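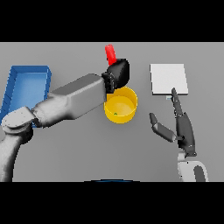
Fladura is the bit of kit I wish I'd had when I started collecting examples for two-armed tabletop jobs. It's a simulated bench: a plain grey table, a handful of simple objects (bowl, tray, blocks, a flat panel) and two arms that you drive yourself while it records everything.

The arms don't have to match. I mostly run a gripper on the left and a fingered hand on the right, and switching one for the other is a menu choice – no fiddling with config files any more. Each run is saved as its own episode with joint positions, camera views and a line of text for the task, so it's ready to feed to your learner.

The starter pack comes with 16 tasks and around 700 recorded episodes, all driven by me, wobbly ones included. I left those in on purpose! My early policies did better once they'd seen a few clumsy reaches.

You can steer with a gamepad, but I'd go for the Lirkon hand controllers if you have them. The fingers are much easier that way.

Licences cover 3 machines. Belaveo handles orders and downloads, and there's a trial with the bowl and tray tasks if you'd like a go first. Updates usually go up on a Wednesday.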